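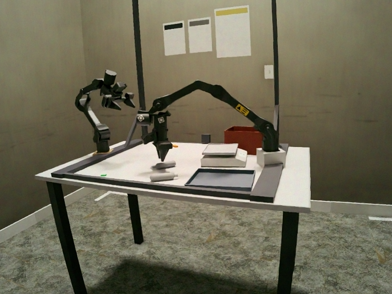
Nouvelles / Texte court

La balance

Iresha Kumarasinghe avait loué la pièce du fond à Flonville en novembre, pour 227 par mois, chauffage non compris. Anjani Pillai avait apporté la table. Elles avaient percé le plateau un dimanche, avec une mèche trop courte, et il avait fallu finir par-dessous, couchées sur le sol.

Le bras de gauche s'appelait Cai. Celui de droite s'appelait Trusov, du nom d'un voisin d'Anjani qui se penchait toujours par-dessus la haie pour voir ce qu'on faisait chez elle.

L'exercice était simple à écrire. Trusov prenait une bouteille couchée, la posait sur le plateau de la balance, attendait le chiffre, puis la déposait dans le bac brun-rouge. Cai ne faisait rien encore. Iresha voulait qu'il s'occupe plus tard des petites pièces, l'orange et la verte, mais il restait la pince ouverte au-dessus de la table.

— On relance, dit Anjani.

Trusov descendit. Les doigts s'arrêtèrent au-dessus de la bouteille, pointes en bas. Iresha regardait l'écran du portable posé sur ses genoux. La consigne demandait 4 millimètres de plus.

— Il attend quoi ?

— La balance. Il veut un zéro avant de serrer.

— Elle est à zéro.

— Elle dit zéro. Elle ne l'envoie pas.

Anjani débrancha le câble, souffla dans la prise et le rebrancha. Elle avait travaillé 14 ans à Plarnstead, dans un atelier où l'on réparait des machines à étiqueter, et elle soufflait dans toutes les prises. Iresha lui avait dit que cela ne servait à rien. Anjani avait répondu que cela ne coûtait rien non plus.

Elles reprirent au début. Au vingtième essai, Iresha cessa de noter l'heure. Au 25e, elle alla faire du thé dans le couloir et revint avec deux tasses, qu'elle posa par terre, loin des câbles.

— Ma mère a appelé, dit Anjani. Elle demande si je reviens pour les fêtes.

— Et alors ?

— J'ai dit que je verrais.

Iresha changea une ligne, puis la remit comme avant. Elle retira ensuite l'attente du zéro et la remplaça par une pause de deux secondes. Ce n'était pas propre. Elle l'écrivit en commentaire, avec la date, pour avoir honte plus tard.

— Vas-y.

Trusov descendit des 4 millimètres. La pince se referma, la bouteille se souleva d'un côté, glissa, puis tint. Le bras pivota vers la balance. Anjani avait gardé la main sur le bouton d'arrêt et ne la retira pas.

— Tu devrais la rappeler, dit Iresha.

— Quand il aura fait la deuxième.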